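Capítulo 5
La colección de temporada: del tejido al punto de venta

Contenidos del capítulo
5.1 Qué se entiende por colección
5.2 El calendario comercial
5.3 La elección del tejido de base
5.4 La carta de colores
5.5 El plan de surtido
5.6 Caso práctico: Salazar y la línea Evex

Al terminar el capítulo, el alumno deberá saber distinguir entre colección, línea y cápsula, leer una carta de colores y preparar un plan de surtido sencillo para una tienda de ropa femenina.

5.1 Qué se entiende por colección

Una colección es un conjunto de prendas que una firma presenta para una misma temporada y que comparten tejidos, colores y nivel de precio. No hace falta que todas las prendas se parezcan. Una blusa de vestir y una camiseta de diario pueden figurar en la misma colección si la clienta las reconoce como parte de la misma oferta y puede combinarlas con el resto.

Dentro de la colección se distinguen las líneas, que agrupan prendas por uso: oficina, tiempo libre, ceremonia. La cápsula es más pequeña, suele venderse durante pocas semanas y tiene su propio nombre. En el comercio se confunden a menudo los dos términos, y conviene comprobar en el catálogo del proveedor qué quiere decir cada uno.

Las prendas de continuidad son un caso aparte. Se repiten de un año a otro con pocos cambios y dan estabilidad a las ventas. La camiseta de algodón de color liso es la más conocida, y muchas tiendas la reponen durante todo el año sin retirarla en rebajas.
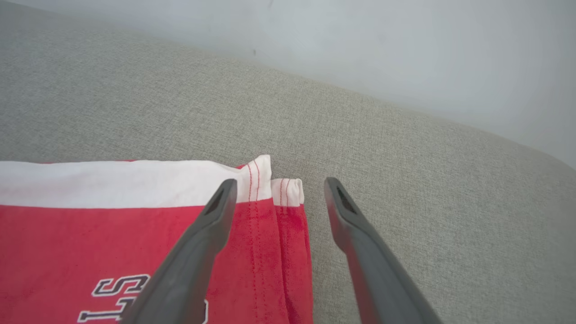

Figura 5.1. Prenda de punto de algodón en rojo ligeramente coral.

En la planificación, las prendas de continuidad se calculan primero. Después se añaden las de moda, cuyo riesgo es mayor: si no se venden en temporada, pierden buena parte de su valor. Struan Baxter, autor del manual de compras que seguimos en este capítulo, recomienda anotar las dos clases en hojas separadas y no juntarlas hasta tener cerrado el presupuesto.

5.2 El calendario comercial

La ropa de verano se encarga mucho antes de que haga calor. Una tienda que abre la temporada en primavera ha visto los muestrarios el verano anterior, normalmente en julio, y ha confirmado los pedidos en otoño. Los proveedores que trabajan con entregas rápidas acortan estos plazos, aunque su catálogo suele ser más reducido.

El comprador maneja por tanto dos temporadas a la vez. Mientras liquida una, decide la siguiente con datos incompletos. Por eso se guarda una parte del presupuesto para reposiciones, que se gasta cuando ya se sabe qué tallas y qué colores se mueven.

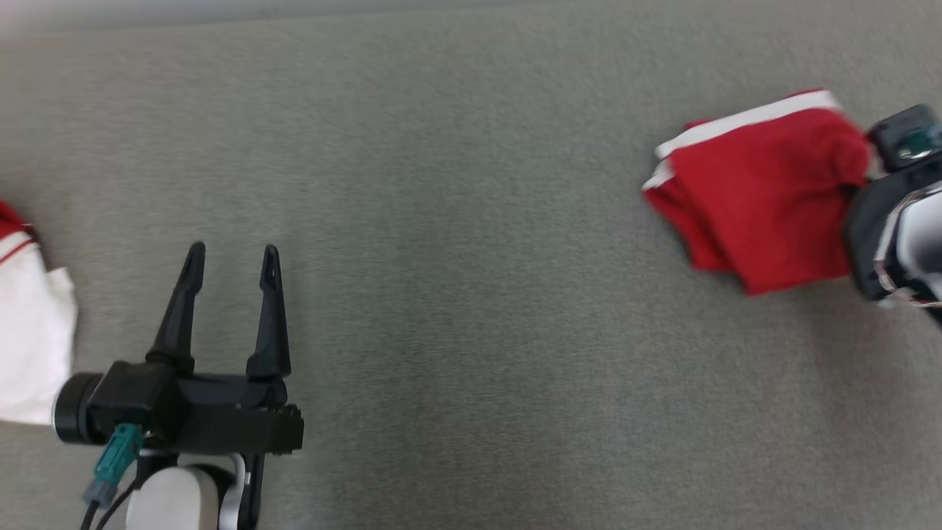

La parte reservada varía según el tipo de comercio. En una tienda de barrio con clientela fija puede ser pequeña. En una zona turística, donde la demanda cambia de un mes a otro, es prudente que sea mayor y que se pacte por escrito el plazo de entrega de cada reposición.

5.3 La elección del tejido de base

El tejido condiciona el patrón, el precio y el cuidado de la prenda. Para el verano se emplean sobre todo el algodón, el lino, la viscosa y sus mezclas. El lino es fresco y se arruga con facilidad. La viscosa cae bien, pero puede encoger si se lava a una temperatura inadecuada. El algodón admite casi cualquier acabado, desde la batista fina hasta el punto grueso.

Al comparar muestras hay que fijarse en el gramaje, la composición y la solidez del color. El proveedor debe facilitar estos datos en la ficha técnica.

Actividad inicial

La tienda Lotico dispone de un presupuesto de 2.398 euros para blusas y camisetas. Su proveedor, Skosus, exige un pedido mínimo de 300 euros por modelo. La tienda ha apartado 362 euros para reposiciones.

a) Calcula cuánto queda para el primer pedido.
b) Indica cuántos modelos distintos puede encargar como máximo.
c) Propón un reparto entre prendas de continuidad y prendas de moda, y justifícalo en unas líneas.

Guarda los resultados, ya que se retoman en el apartado 5.5.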